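Zweiarmige Übergabe in der Simulation üben, bevor die echten Arme dran sind
Projekt Grarovari, Teil 3
23. April 2019, von Deepika Hegde

In Teil 2 haben wir die beiden Arme auf die Werkbank geschraubt und den Not-Aus verkabelt. Jetzt kommt der Teil, auf den ich mich seit Wochen freue: Die Arme sollen zusammen arbeiten! Der linke greift ein kleines Fläschchen und bringt es zur blauen Schale, der rechte nimmt es dort ab und setzt es in die schwarze Schale daneben. Klingt simpel, hat uns in der Werkstatt aber drei Abende gekostet, und fast alles, was wir dabei gelernt haben, haben wir zuerst am Bildschirm gelernt.

Was ihr braucht
Einen Rechner mit halbwegs brauchbarer Grafikkarte (unserer ist ein alter Büro-PC mit 16 GB RAM, das reicht)
Die Robotermodelle aus Teil 1, mit den korrigierten Gelenkgrenzen
Einen Messschieber und ein Maßband
Geduld beim Einstellen der Reibung

Schritt 1: Tisch und Schalen nachbauen
Messt eure echte Arbeitsfläche aus und legt sie als flachen Quader an. Farbe ist egal, wir haben Hellgrau genommen, darauf heben sich die dunklen Finger gut ab. Die Schalen sind jeweils ein Boden und vier Wände, mehr nicht. Bitte nicht als einen einzigen Körper mit konvexer Hülle importieren! Dann ist die Schale für die Physik ein massiver Klotz, und die Finger prallen oben auf einer unsichtbaren Decke ab. Magdy hat eine halbe Stunde lang den Regler verdächtigt, bis wir die Kollisionskörper eingeblendet haben.

Schritt 2: Die Arme platzieren
Beide Sockel kommen an dieselbe Tischkante, mit parallelen Achsen. Lasst die Arme einmal durch ihren ganzen Bereich fahren und schaut von oben zu, wo sich die Wege kreuzen. Die Schale für die Übergabe gehört genau in diesen gemeinsamen Bereich. Bei uns lag sie erst viel zu weit links, und der rechte Arm musste sich so strecken, dass das Handgelenk ständig am Anschlag hing.

Schritt 3: Greifen
Setzt den Schließweg der Finger etwas enger als den Durchmesser des Fläschchens und begrenzt dafür die Kraft. Wenn das Objekt beim Anheben zittert, halbiert zuerst den Zeitschritt der Simulation und dreht erst danach an der Reibung. Umgekehrt sucht man ewig (fragt mich nicht, woher ich das weiß).

Schritt 4: Wartepositionen festlegen
Jeder Arm bekommt eine Position kurz vor der Übergabe, an der er anhält, bis der andere sich meldet. Für den linken ist das der Rand der blauen Schale, mit dem Fläschchen schon im Greifer. Der rechte wartet offen auf der anderen Seite, mit Abstand zur schwarzen Schale. Haltet die beiden Punkte als benannte Posen fest, dann müsst ihr beim Umstellen der Schalen nur zwei Einträge ändern. 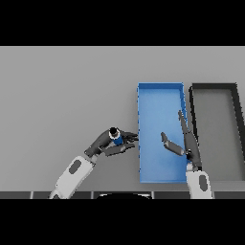 Blick von oben in die Simulation: links der Greifer mit dem Fläschchen am Schalenrand, rechts der geöffnete Greifer.

Schritt 5: Ablauf zusammensetzen
Erst wenn beide Arme ihre Wartepose gemeldet haben, geht es weiter. Der linke senkt ab, öffnet und fährt ganz aus der Schale heraus. Danach greift der rechte zu. Eine direkte Übergabe in der Luft ist natürlich viel schöner anzusehen, die heben wir uns für Mai auf!

Lasst den Ablauf mehrmals laufen und verschiebt die Startposition des Fläschchens jedes Mal ein kleines Stück. Von unseren ersten 31 Durchläufen gingen 9 schief, meistens kippte das Fläschchen beim Loslassen. Abhilfe: tiefer absenken und die Finger langsamer öffnen.

Schritt 6: Auf die echten Arme übertragen
Geschwindigkeit auf ein Viertel, Fläschchen weglassen, eine Hand am Not-Aus. Houda hat dafür ein kleines Skript geschrieben, das vor jeder Bewegung auf die Leertaste wartet. Es liegt im Projektordner unter „einzelschritt“.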